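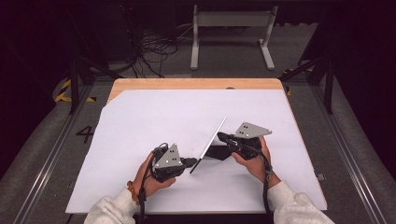 Siu-ming Choi
2 min read

Thread on memory cards, after a month of using my Lalten for everything.

The camera takes two cards. I set it to write the same files to both. It slows the burst a little, and I can live with that.

In February I shot a wedding in Flindell and came home with 382 keepers. Card one wouldn't mount. Card two was fine. I copied it over and went to bed.

I format in the camera, never on the laptop. I used to drag files to the trash and keep going, and I ended up with 17 folders with nothing in them.

Small cards or one big one? I carry 3 small ones. They're numbered with a paint pen. When one is full it goes in the case face down.

The Bosia reader is slow but it has never dropped a copy. The one built into my old laptop did, twice.

Someone asked about recovery software. I tried Pan on the dead card. It got 86 pictures back, most of them from the ceremony. The rest opened as gray bars.

If a card gives you an error, take it out and stop shooting on it. Anything new you write can land on top of the old files.

Also check the lock switch on the side before you decide the card is broken. I've done that one on a paid job.

I keep the cards untouched until the files are on two drives. For weddings I wait until the couple has the gallery.

Next thread will be on batteries, once I've finished testing the cheap ones.

24 replies · 61 reposts · Share

Contact | © Siu-ming Choi | Back to top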